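모의 다자협상 수업 기말 보고서
4조: 회담은 왜 자꾸 미뤄지는가

1. 과제 개요

우리 조가 맡은 것은 가상의 두 나라 카사르드(Kasard)와 주세오(Zuseo)의 국경 하천 협상이었다. 중재국은 베솔라우(Vesolau), 회담 장소는 중재국의 항구도시 아쿠냐(Acuña)로 정해졌다. 교수님이 나눠 주신 배경 자료는 77쪽이었고, 그중 40쪽이 과거에 결렬된 회담의 기록이었다. 읽다 보면 두 나라가 강물보다 회담 자체를 더 싫어한다는 인상을 받는다.

쟁점은 상류 댐의 방류량, 하류 어민 2,000명에 대한 보상, 그리고 공동 감시단의 명칭이었다. 마지막 것을 쟁점이라고 부르기는 민망하지만 수업 시간을 가장 많이 잡아먹었다.

2. 진행 경과

4월에 열린 첫 회의는 의제 순서를 정하다가 끝났다. 카사르드 측은 방류량부터, 주세오 측은 보상부터 논의하자고 했다. 중재국 특사를 맡은 교환학생 Aldana Retamal은 두 의제를 같은 시간에 다른 방에서 다루자고 제안했다. 양측 모두 찬성했으나 조원이 모자라 방을 나눌 수 없었다. 외교사 교재에서 본 '인력 부족으로 인한 교착'이 이렇게 빨리 올 줄은 몰랐다.

두 번째 회의는 특사가 감기로 빠진 채 열렸다. 대리인을 세우면 된다는 규정이 있었지만 대리인의 권한을 적은 조항은 없었다. 결국 양측은 대리인이 어디까지 말할 수 있는지를 두고 60분을 협상했다. 합의문은 한 줄이었다. "대리인은 다음 일정을 제안할 수 있다." 그는 다음 일정을 제안했고, 카사르드 측은 본국과 상의하겠다고 했다. 본국은 복도에서 커피를 마시고 있었다.

세 번째 회의에서야 방류량 숫자가 오갔다. 주세오가 건기 최소 방류량을 평년의 60퍼센트로 요구하자 카사르드는 40퍼센트를 불렀다. 중간값에서 만날 것이라고 모두 예상했고, 그래서 양측 다 중간값을 제일 먼저 거부했다.

3. 분석

연기에는 비용이 거의 들지 않았다. 어느 쪽도 일정을 미뤘다고 점수를 잃지 않았으며, 양보는 그 자리에서 기록에 남았다. 평가 기준이 이렇게 짜여 있으면 합리적인 대표단은 언제나 다음 주를 고른다. 특사의 불참이 회담을 흔든 것도 같은 맥락이다. 양측은 특사를 신뢰한 만큼이나 특사를 핑계로 필요로 했다.
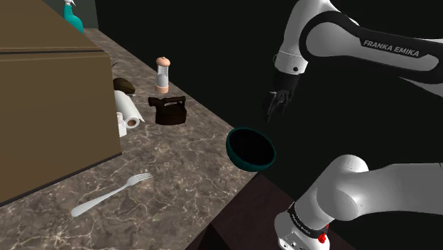

비공식 접촉의 효과는 뚜렷했다. 보상 문제는 공식 회의에서 한 발짝도 나가지 못하다가 학생식당 줄에서 풀렸다. 기금을 공동으로 조성하고 배분은 주세오가 맡는다는 안이었는데, 식판을 든 상태에서는 누구도 발언 순서를 따지지 않았다. 다만 이 합의를 공식 회의로 옮기는 데 다시 한 회차가 들었다. 카사르드 측이 '조성'을 '마련'으로 바꾸자고 했기 때문이다.

4. 한계와 남은 문제

공동 감시단의 명칭은 끝내 정하지 못했다. 최종 합의문에는 '해당 기구'로 적었다. 또 우리 조는 하류 어민 역할을 아무에게도 배정하지 않았다. 보상을 받을 당사자 없이 보상액을 논의한 셈인데, 이 점은 발표 때 다른 조의 질문을 받고서야 알아차렸다. 다음에 같은 과제를 한다면 어민 대표를 먼저 뽑고, 특사 대리인의 권한을 첫 회의 전에 문서로 정해 둘 것이다.

부속 문서로 합의문 최종본과 회의록을 첨부한다. 두 번째 회의록은 양측의 서명을 아직 받지 못했다.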